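Two-hand bench cell: cloth, cables and finger upkeep

tasmont_bench
Tue 2 September
Hi all! Our cell (two black hands, green cover, black drape behind) has been running since June and I finally have a routine I'm happy with, so I thought I'd share it and see what you folks do. I check the finger screws every 3 days, then open and close each hand slowly with nothing on the table and listen for clicks.
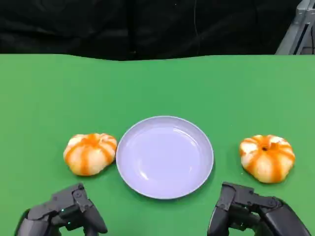
The cover gets pulled flat before I run the head camera check, and I leave the plate in the middle until that's done. Knuckle linkages get a tiny dab of grease at 4,000 cycles, which is what the Birine sheet calls for.

astbridge22
Lovely write-up, but 4,000 is too long for me. Mine felt gritty at 2,975 and I've gone earlier ever since.

gearsandgravy
I'd go the other way, sorry! Too much grease just collects lint off the cloth. Wipe first, run the hands for 30 minutes, and only then decide. Also, are you clamping that cover or just draping it?

tasmont_bench
Just draping, and I do fuss with it every single morning. Astbridge, was yours gritty on both hands or only the one?

astbridge22
Left only, thumb side.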